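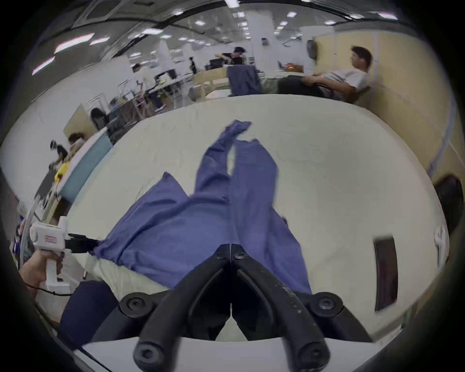 I gave up my dryer in October and I'm still a little smug about it. It died halfway through a load of towels, the repair shop in Skostbridge wanted $503 to bring it back, and I drove home with 32 feet of clothesline instead (plus 59 clothespins, because the bag had a hole in it).

Sheets were the first surprise. They come in off the line stiff as cardboard and smelling wonderful, and I slept like a baby! Jeans are another story. Hang them by the waist and they take forever, hang them by the cuffs and the pockets hold water until supper.
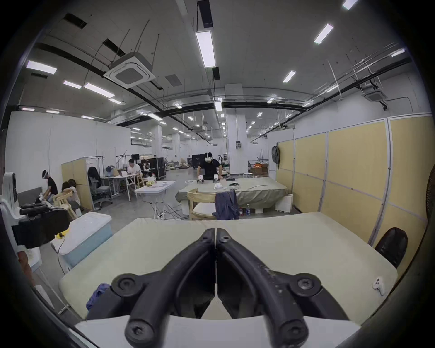

Two tables under cloth, with a crumpled navy piece at one corner.

Folding got easier, too. When everything comes out of a dryer in one hot heap you put it off, and then it's Thursday and you're dressing out of a basket. Off the line I fold as I go, shirts first, and carry in a stack.

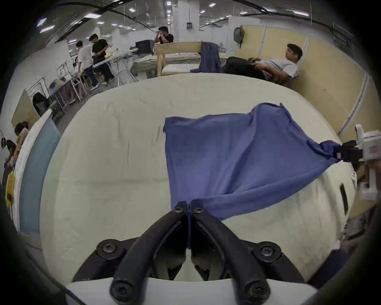

Rain is the real problem. Lulville gets plenty of it in the fall, and I've had the same three pillowcases rinsed twice by the sky. I put up a rack in the hallway for those days, which means walking sideways to the bathroom. Wool socks need two nights on it. Give them the top rail. 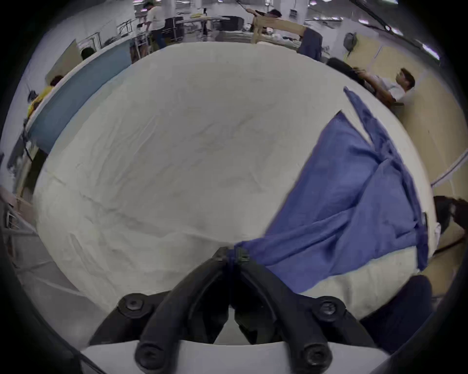 A reader in Pondberg wrote to tell me I'd be back at the appliance store by January, and that she'd lasted one winter herself before her towels froze solid on the line and broke a pin. Maybe so. I've started looking at ceiling racks, the kind on a pulley, and there's a used one over in Bahrami I mean to go see.

More in Home
Getting Candle Wax Out of a Tablecloth
The Case for Fewer Towels
What's Living in Your Lint Trap

Sign up for our weekly newsletter. You can unsubscribe at any time.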